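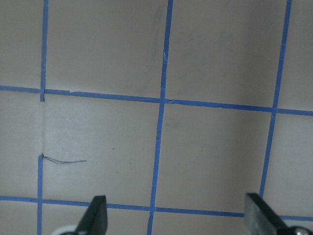 Did the bunker get the 63rd-minute call right? On the rule as written, it did: the ball carrier's forearm touched the ground before the ball reached the line, a defender was in contact, and momentum had stopped.

07/10/2022

Second match of the series, Sirnus at home to Fotari, final score 22-18. I watched it live from the eastern stand and then went through the replay twice tonight with the laptop open. Notes are for my own use and mostly concern the play-the-ball and the kicking game, as those are what I said I would track back in February.

First, completion rates. Fotari completed well in the first half and then fell apart between the restart and the hour. Four errors in that stretch, three of them inside their own 40. Two were dropped balls in contact. One was a pass thrown behind the second-rower on the left edge, which is the same fault I wrote down in the trial match. They run that shape with the lead runner too flat. When the halfback is under pressure the pass arrives at the hip or behind it. Move the runner back a yard and most of it goes away.

Sirnus were not much better, but their errors came on the last tackle, in the other team's half, where an error costs very little. I don't know how much of that is planning. They kicked early twice on the fourth and both kicks found grass. The Fotari fullback was standing too deep in the second half and had to come forward for everything.

Penalty count was 13 in total, eight to Sirnus. The crowd around me thought this was a scandal in the other direction. On replay I would overturn two. The offside on the Fotari marker in the 28th minute was wrong, he was square and the dummy half ran into him. The strip in the 51st was a loose carry, plain from the reverse angle. The rest stand. Slow peel on the tackled player made up half of them and there is no argument about those, the third man in was lying across the legs every time.

The no-try. I have seen this one discussed already as a double movement that wasn't, and I went back to it more than the others. Sequence as I have it: carrier takes the ball 6 yards out, hit by two, falls on his right side, forearm down short of the line, then reaches. The argument for the try is that he was still sliding. I stepped through the footage and the slide ends before the arm comes over. It is a small gap, but it is there. The grass was dry and he didn't have much speed to begin with. I had it as a try from my seat — the seat is 70 yards from that corner, so that is not worth much.

The sideline conversion that followed the Sirnus try on 66 was the best kick of the night. Low, drawing in from the right, over the near post by a small margin. Fotari's kicker missed two from easier positions, both to the left. His plant foot is landing too close to the ball. That was four points, and the margin was four.

Bench use. Sirnus brought both props back on with 19 to go and left them there. Fotari held an interchange to the end and never used it, with their middle forwards clearly walking back to the line. I can't find a reason for that one. The defensive line was slow for the last three sets and the deciding try came straight through it, between the A and B defenders, off a plain one-out run.

Attendance was read out as 1,159, up on the first match. The scoreboard clock stopped twice in the first half and the timekeeping went back to the hooter only. The replay feed had no clock at all after the break, so my second-half times may be out by a minute.

Other results: Flonora beat Do by 10 in the early match. I only caught the last quarter. Do have a good young hooker who gets out from dummy half quickly, and they should let him run more. Flonora's right edge defends too narrow and they will be found out by a team with a proper cutout pass.

To check before the decider:
Fotari left edge, depth of lead runner
Sirnus early kicks, whether they repeat on the fourth tackle
Play-the-ball speed, both sides, first 20 minutes only — I lost count in the second half tonight

Home after eleven. Knee sore from the stand steps.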